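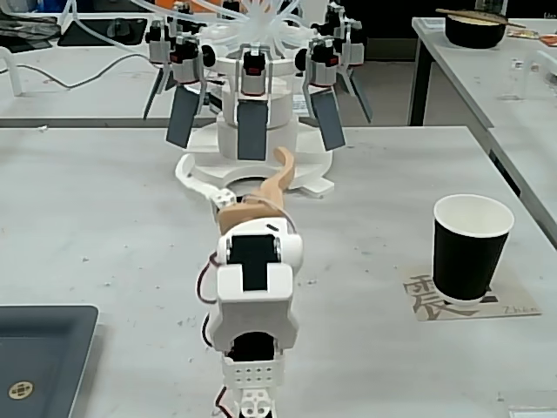 Arm and five-fingered unit on the main bench, cup on its coaster to the right.

Bench tips for sharing a table with an arm

Since the Redonby workshop moved small-part handling to servo arms in February, fitters spend less time passing parts and more time on setting up and checking. The tips below come from the day shift.

Drinks. A cup on the arm's bench goes on a coaster, outside the reach circle. Mark the circle with masking tape at full extension plus 5 cm. Food stays on a separate table.

Cables. Leave a service loop at each joint and move the arm by hand through its whole travel before power-up. A wire that goes tight at any point is too short. Ilaria Cocco ties hers every 8 cm with soft ties, as hard ones cut into thin insulation.

Printed brackets. Check screw holes for whitening or hairline cracks every 20 hours of running. Do not retighten a cracked bracket - replace it.

Servos. If a housing is too warm to hold a finger on, stop for 5 minutes and reduce the load. Switch off at the supply first.

Loose parts. Use a tray with a raised rim for screws and spacers. Empty it at handover.

Handover. The outgoing fitter writes down the last fault and any joint that was adjusted. Adelmo Longo asked for this after 2 shifts corrected the same wrist offset in opposite directions.

Bench surface. Wipe with a barely damp cloth, power off.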